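Threads / Food and Drink / Ingredients / Juniper Blackwood

Juniper Blackwood, January

1/ Some notes on pectin, following a batch of apricot spread that refused to set. Most home cooks treat it as one ingredient. Commercially it is at least three, and the tub label seldom tells you which one you've bought.

2/ Pectin is a polysaccharide from plant cell walls, extracted mostly from citrus peel and apple pomace with hot dilute acid, then precipitated with alcohol, dried and milled. On food labels it's additive 440 (E440 in Europe).

3/ The number to look for is degree of esterification, DE. It's the share of galacturonic acid units carrying a methyl ester. Above 50 per cent is high-methoxyl (HM). Below that is low-methoxyl (LM). The two gel by different mechanisms and do not substitute for each other.

4/ HM pectin needs acid and a lot of dissolved solids. Working range is pH 2.8 to 3.5 with soluble solids over 55 per cent. The sugar ties up water, the acid suppresses the charge on the chains, and the chains can then associate. Cut the sugar by half in an HM recipe and you have syrup.

5/ LM pectin gels with calcium. Sugar is optional. Amidated LM (LMA, labelled 440ii in the EU) tolerates a wider calcium range and will remelt, so bakeries like it for glazes.

6/ Back to the apricots. The tub from Undell said "pectin, dextrose" and nothing else. I asked Roald Rustad, who formulates fruit preps, and he replied in one line: "Dextrose is for standardising, tells you nothing about type." 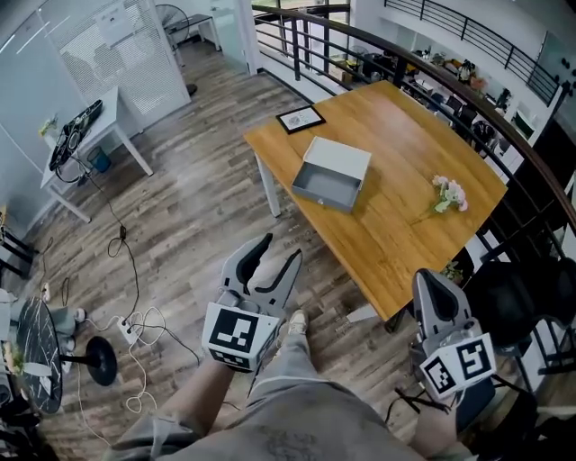 7/ Rapid-set and slow-set are both HM. Rapid-set has the higher DE and starts gelling at a higher temperature, which keeps fruit pieces suspended in the jar. Slow-set lets you fill large containers and get the air out first. For a thin slab of pâte de fruit, use slow-set and pour into something shallow. Something rectangular, with low sides and a flat base. Line it with baking paper or silicone.

8/ Grade is separate from type. Most HM pectin is sold as 150 grade USA-SAG, meaning one part sets 150 parts sugar to a standard firmness under test conditions. Dextrose or sucrose is blended in to hit that figure from batch to batch.

9/ Dispersion. Dry pectin dropped into hot fruit makes fisheyes: gelled outside, dry powder inside, and no amount of boiling fixes them. Blend it with five times its weight of caster sugar, whisk into fruit below 50 °C, then bring up to the boil.

10/ Acid goes in last. Prolonged boiling at low pH splits the chains and weakens the set. I use a 50 per cent w/w citric acid solution, added off the heat, and deposit straight away.

11/ Second batch: 288 g apricot purée, slow-set HM from Olszewski, sugar to 75 Brix by refractometer. It set in 30 minutes and cut cleanly the next morning. pH 3.3 on the strip, so treat that as indicative.

12/ Hoi-yan Lau asks whether the first batch can be rescued. If it was LM, yes, probably. Take a small portion, warm it, stir in a little calcium lactate solution and chill. If it firms up, treat the rest. If nothing changes, check the Brix before adding more of anything.

13/ Correction to 5: non-amidated LM is 440(i) along with HM in the EU scheme, so the suffix only separates amidated from everything else. Thanks Dwight Beaudoin.

14/ Next thread is agar versus carrageenan in dairy. Suppliers' spec sheets welcome, particularly kappa.

Contact | Copyright Juniper Blackwood | Back to top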